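4. Preparar e submeter uma queixa individual no Dranimer

Esta secção destina-se a advogados, juristas de associações e particulares que utilizam o Dranimer para organizar uma queixa dirigida a uma instância internacional de direitos humanos. Pressupõe que a conta já está ativa (secção 2) e que o processo interno foi importado (secção 3).

Nota: o Dranimer organiza documentos e prazos. Não avalia a admissibilidade da queixa nem substitui o formulário oficial da instância a que esta se dirige.

4.1 Abrir o dossiê

1. No menu principal, escolha Dossiês > Novo dossiê.
2. Indique a instância de destino. O campo é obrigatório e determina as listas de verificação apresentadas nos passos seguintes.
3. Escolha o modelo. O modelo Tendano serve para queixas com um único requerente. O modelo Prullon serve para queixas com vários requerentes ou apresentadas por uma organização.
4. Preencha a identificação do requerente tal como consta do documento de identidade. Os nomes compostos e os apelidos com trema (por exemplo, Räsänen) devem ser escritos por extenso, com todos os sinais.
5. Selecione Guardar. O dossiê passa ao estado «Em preparação».

Cuidado: depois de guardado, o modelo não pode ser alterado. Se escolheu o modelo errado, crie outro dossiê e transfira os anexos através de Ferramentas > Mover anexos.

4.2 Registar a decisão interna definitiva

1. Abra o separador Decisões.
2. Selecione a última decisão proferida pelos tribunais nacionais. Se não aparecer na lista, volte à secção 3 e importe-a.
3. Introduza a data da decisão e, em campo próprio, a data da notificação ao requerente ou ao seu mandatário. Guarde o comprovativo da notificação como anexo.
4. Confirme a duração do prazo aplicável no texto em vigor da instância e introduza-a no campo Prazo. O programa calcula a data-limite a partir deste valor.
5. Assinale os recursos que foram interpostos e junte uma cópia de cada um.

Nota: se um recurso não foi interposto, escreva o motivo no campo Observações. Um campo vazio gera um aviso na verificação final, mas não impede a submissão.

4.3 Redigir a exposição dos factos e das violações

1. No separador Exposição, preencha primeiro os factos, por ordem cronológica. O campo aceita até 2000 palavras.
2. Acrescente uma entrada por cada direito invocado. Indique o artigo e explique, em linguagem corrente, de que forma os factos o afetam.
3. Associe cada entrada a pelo menos um anexo com o botão Ligar prova.
4. Reveja o contador na margem direita. Acima do limite, o texto fica a vermelho e não é incluído no ficheiro exportado.

Os textos colados de um processador externo perdem as notas de rodapé. Se as referências forem necessárias, integre-as no corpo do texto — entre parênteses — antes de colar.
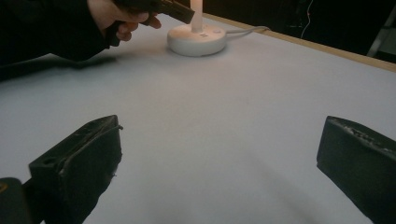
Fotografia: arquivo Dranimer

4.4 Numerar e digitalizar os anexos

1. Ordene os documentos por data, do mais antigo para o mais recente.
2. Digitalize cada documento num ficheiro PDF separado, a preto e branco, salvo se a cor for relevante para a prova.
3. Carregue os ficheiros no separador Anexos. A numeração das páginas é atribuída automaticamente e é contínua em todo o dossiê.
4. Verifique o índice. Cada linha deve conter a data, o tipo de documento e uma descrição breve.

Um dossiê pode conter cerca de 1330 páginas. Para volumes superiores, divida os anexos em 2 tomos com a opção Dividir dossiê.

Cuidado: não agrafe, cole ou encaderne os originais antes da digitalização. Algumas instâncias exigem cópias soltas quando o envio é feito por correio.

4.5 Procuração e assinatura

1. Exporte a minuta de procuração em Documentos > Representação.
2. Recolha a assinatura do requerente e a do representante no mesmo exemplar.
3. Digitalize o exemplar assinado e carregue-o no campo Procuração.
4. Se o requerente for menor ou maior acompanhado, junte o documento que comprova os poderes de quem assina.

4.6 Verificação final e exportação

1. Selecione Verificar dossiê. Os erros aparecem a vermelho, os avisos a amarelo.
2. Corrija todos os erros. Os avisos podem ser mantidos — ficam registados no relatório.
3. Selecione Exportar e guarde o ficheiro num local seguro.
4. Transcreva os dados para o formulário oficial e envie-o pela via aceite pela instância.
5. Introduza a data de envio e o número de registo postal no separador Envio. O dossiê passa ao estado «Submetido» e fica protegido contra alterações.

Secção revista em 4 de agosto de 2018.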